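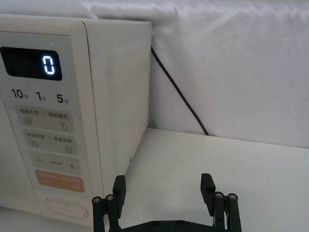

The Dunow gripper beside the practice microwave, fingers open.

Filed under: Maker News / Home Robotics

Fammont Workshop Opens Its Microwave Door Project to Home Builders

Fammont, the shared workshop where members build whatever they can fit on a bench, is happy to announce that its Dunow kitchen arm project will open to home builders this November, with drawings, parts lists and code all free to download. It has been a long and very enjoyable road getting to this point, and we are grateful to everyone who stopped by with advice, spare screws or simply a kind word!

Dunow began with a modest wish, shared by several of our members who have older parents: a helper that could work an ordinary countertop microwave, the kind already sitting in the kitchen, without anyone having to rewire it or buy a special one. The build has taken 7 months of evenings so far, and we have learned a great deal about doors along the way.

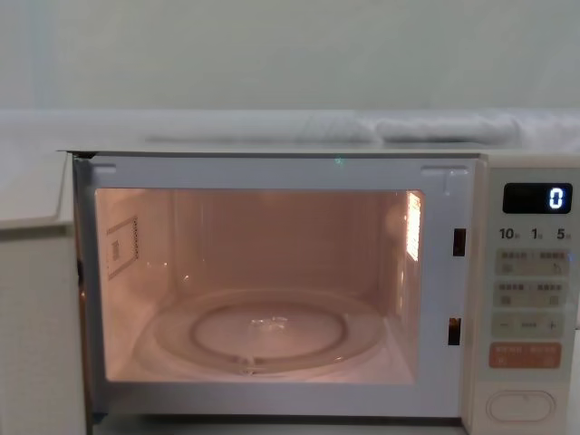 A door, after all, is a lot to ask of a machine. It has to be released, swung wide enough for a plate to pass through, and later pushed shut with a steady hand, and every one of those motions has its own place in the Dunow code (lovingly commented, we should add, by members who remember being beginners themselves). Builders can work through them in any order they like.

The finger parts were drawn up with Simões, a small machine shop that has been a generous neighbor to us, and the motion software is called Skistlow. We welcome changes to both, and we hope people will send us theirs.

Members will also host up to 30 builders at an open evening in the workshop, with 2 benches set aside for anyone who would like to bring a half-finished arm and some company for it.

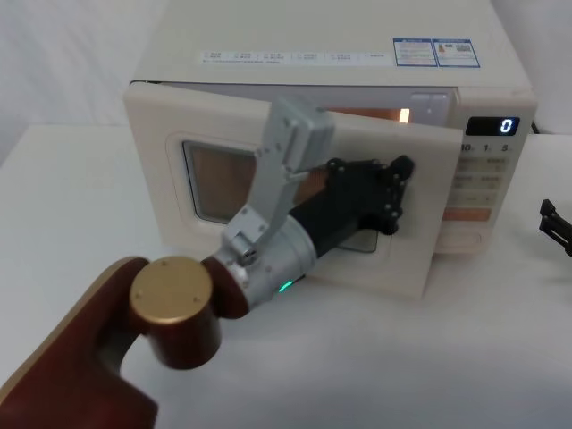

How to Take Part

The download will be posted on the Fammont project page in November. Places at the open evening can be reserved at the front desk or through the same page, and there is no charge.

Recent items
Skistlow Beginner Notes, Part 3
New Hours for the Metal Room
Simões Finger Parts: Drawings and Questions
Bench Sign-Up for Members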